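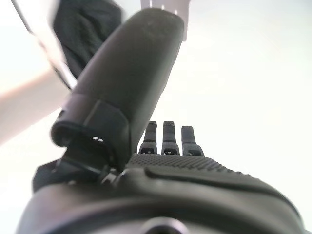 Gloss ratings of matte materials vary more between raters than ratings of polished ones, and the spread grows as the surface gets darker. In the Siltalen set, which holds 2473 rated patches, the widest disagreement falls on dark gray and black samples with low specular return. A rater who looks only at the body of such a surface tends to call it flat. A rater who finds a highlight gives it a higher score, even where the highlight is soft and has no clear border, as along the upper right side of the dark gray form in Figure 4. Blur adds to the problem by spreading the highlight over a larger area and lowering its peak. We therefore scored highlight width and highlight peak separately and did not combine them into one gloss index.

Each rater saw 220 patches in random order on a calibrated display. Patches were shown for 1000 ms against a neutral background, followed by a rating scale with nine steps. Ratings entered before the patch had been removed were dropped. Displays were checked with the Claratix routine at the start of each session, and sessions in which the white point had drifted past the set limit were repeated.

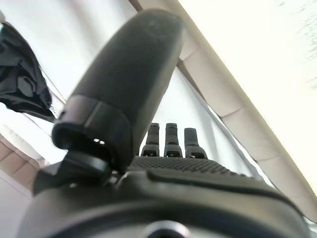 4.3 Creased fabric

Fabric calls for a different treatment. Shading across a fold can be read as a change in surface color, and raters who make this error report two grays where the cloth has one. The Rengifo protocol asks for a lightness match at the crest of a fold and another in the trough. We kept both matches but added a third at a flat part of the cloth, which served as the reference. A total of 198 fabric patches met the criteria for inclusion.

Figure 5. Light gray bed sheet with soft diagonal creases. White and dark navy clothing lies at upper right.
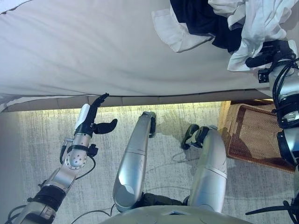 Section last revised: February

Crease direction was coded by hand in four bins. Where creases ran mostly one way, trough matches were darker than the reference and crest matches stayed close to it. Crumpled cloth gave no stable trough match, and those patches were left out of the Vulus model fit. Patches that included a hem were kept only if the reference point lay well inside the cloth, away from any warm light reflected from below. Results for thin or partly transparent cloth are reported separately in Section 4.4.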